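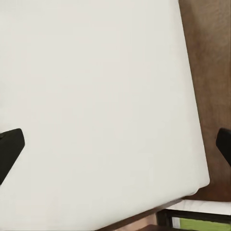
Pekex futures account: margin balance shows wrong amount after funding, positions reduced too early (troubleshooting log)

Posted in July by the account owner
9 min read
14 comments | 6 shares

I am writing this log because my ticket with Pekex support was open for a long time and the answers came in small pieces. Maybe another person has the same problem and can save some evenings. I copied my notes in the order I made them, and I corrected only the spelling. English is not my first language, so please excuse if some sentence is a little stiff.

Setup

Exchange: Pekex, derivatives section, monthly Bitcoin futures, cash settled.
Account type: individual, isolated margin, no cross margin.
Access: web terminal for orders, API with read-only key for my own records.
Record keeping: Pondley, desktop version, connected to the API.
Wallet for transfers: Cellover.
Position at start: long, 13 contracts, opened in two parts.

First observation

At 7:40 in the morning the web terminal showed a margin balance that was 148 USDT lower than my own calculation. I did not trade in the night. There was no withdrawal in the history. The wallet balance was correct, the entry price was correct, and only the line "Available margin" was wrong.

At 8:05 the terminal sent a warning that my margin ratio was near the maintenance level. By my calculation I had still a comfortable distance. I added funds from Cellover to be safe. The transfer was 792 USDT and it had all needed confirmations at 8:31. It appeared in the deposit history with status "Credited".

At 8:44 the system closed two of my contracts with the note "Auto-reduce, margin". So the money was in the account, but the margin engine did not see it. This was the moment when I opened the ticket.

Ticket, my first message

"Hello. My deposit is credited at 8:31 but the margin of my futures position did not change. At 8:44 two contracts were reduced automatically. Please check why the deposit is not counted and why available margin was already too low before. I attach the deposit history and the position history as CSV."

Ticket, first reply from support

"Thank you for contacting Pekex. Please note that deposits are credited to the Spot wallet. To use the funds as margin please transfer them to the Futures wallet. Please also clear your browser cache."

This reply was half right, and I want to be fair about it. The deposit goes to the spot wallet if you do nothing. But I have the setting "Send deposits to Futures wallet" switched on since I opened the account, and in earlier months it worked every time. I answered with this information. I also cleared the cache, logged out and logged in again, and tried a second browser. The wrong number was the same everywhere, also through the API, so the browser was not the cause.

What I checked by myself

1. Funding payments. Monthly futures have no funding, only perpetual contracts have it. I checked anyway if I had a small perpetual position forgotten somewhere. I had none.

2. Fees. All trading fees for the month together were less than 10 USDT. They can not explain a difference of 148.

3. Open orders. I found one limit order far below the market, placed weeks ago on the contract of the previous month. That contract was already expired and settled. The order was not visible on the page "Open orders". I saw it only in the API answer, with the status "PENDING_CANCEL". It reserved margin of exactly 148 USDT.

4. Auto transfer setting. On the page it showed "On". In the API answer the same setting was "false". I switched it off and on again on the page, and after this the API also showed "true".

5. Index price. I compared the mark price in the terminal with the mark price in my Pondley records for the same minutes. They agreed, so the reduction was not made on a wrong price.

After steps 3 and 4 I had most of the explanation. There were two separate faults which met on the same morning. A dead order was blocking a part of the margin, and the deposit stayed in the spot wallet because the setting was lost in the background.

Ticket, my second message

"I found an order on the expired contract with status PENDING_CANCEL. It still holds 148 USDT of margin. I can not cancel it on the web because it is not displayed there. Cancel by API is not possible with my read-only key, and I do not want to make a trading key only for this. Please release it. Please also check why the auto transfer was shown as On but was stored as false."

Then came a silence. The ticket status changed to "Waiting for customer" although I had nothing to answer. I wrote one line to change it back, because I read in the help pages that tickets in this status close by themselves.

Ticket, second reply from support

"We have forwarded your case to the technical department. Your ticket priority has been changed to Medium."

Workaround in the meantime

I moved the money by hand from spot to futures. This works immediately. I also lowered the position, because I did not want to sleep with a margin line I can not trust. For users in the same situation, this was the order that made sense for me:

- First move the funds inside the exchange, before you send anything new from outside.
- Look at the Futures wallet balance, not the total balance. The total includes spot.
- Take the CSV of the position history before support changes anything, because later the lines can look different.
- Write down times in UTC. My terminal shows local time and the CSV is in UTC, and support confused them once. To be honest, I also confused them once.

Ticket, third reply from support

This one was from the technical side and it was much better. They confirmed that orders on the expired contract were not removed completely for a part of the accounts. On the night of settlement a cleaning job stopped before the end. They wrote that 98 accounts were affected, and that most of these had no open position, so the owners did not notice. My order was removed while they were writing, and available margin went up by 148 USDT. I could confirm it on the web and in the API at the same minute.

About the auto transfer they wrote that the setting was reset for some users with the last version of the wallet page. The page took the old value from the browser and the server had the new value. They recommended to switch it off and on, what I already did.

About the two reduced contracts they wrote: "The auto-reduce was executed according to the margin available at that time."

My third message

I did not agree with the last point. The margin available at that time was wrong because of their order cleaning. I sent a small calculation with three lines: the maintenance margin needed at 8:44, the margin with the blocked amount, and the margin without it. With the blocked amount released, the position was above the maintenance level in that minute, even if the deposit is not counted at all. I left the deposit out of the calculation on purpose. The setting problem is harder to prove and I did not want to mix the two.

I recommend this to everybody who writes such a ticket. Put one claim in one message, with the numbers in a form that the other person can check without opening five pages. My first message had two questions inside and they answered only the easier one.

Ticket, fourth reply from support

They accepted the calculation. Pekex paid back the reduction fee and the difference between the reduction price and the mark price of that minute. They did not restore the two contracts and they did not pay for the later move of the market. I asked once more about it and they pointed to the user agreement. I read the section and I think they are allowed to do this, so I stopped there.

Pondley side

One more thing belongs in this log. After the correction Pondley showed a profit that was too high. The program imported the repayment as a normal deposit and also as realized profit, so it was counted two times. I deleted the cached month, ran the import again with "Adjustments as separate type" switched on, and then the total agreed with the exchange. If you use another program, look for how it treats the type "ADJ" in the Pekex file.

Still open

- The page "Open orders" still has no filter for expired contracts. Support wrote that this is noted as a wish.
- I have no written answer if the deposit setting can reset again with the next version. Until I have it, I check the API value before each larger transfer.
- The warning message at 8:05 had a link to a help page in an old version. It describes cross margin only.

Ticket status: Resolved by Pekex. In my own list I keep it as partly resolved.

Additions after comments

A reader asked if the same happens with Yu, because the terminal there looks similar. I have a small account on Yu and I looked. Orders on the expired contract were all gone, and the API and the page showed the same values. But I had only one order there in that month, so please do not take it as a proof.

Another reader wrote that he sees PENDING_CANCEL on a contract which is still trading. I think this is a different case. In an active contract this status can stay for some seconds when the market is fast - if it stays longer than a few minutes, I would open a ticket and send the order ID, the UTC time and the margin amount.

For the question about the API call: I used the one for all orders with no status filter. The call for open orders does not return the dead order, and this is why I did not find it on the first day.

14 comments | 6 shares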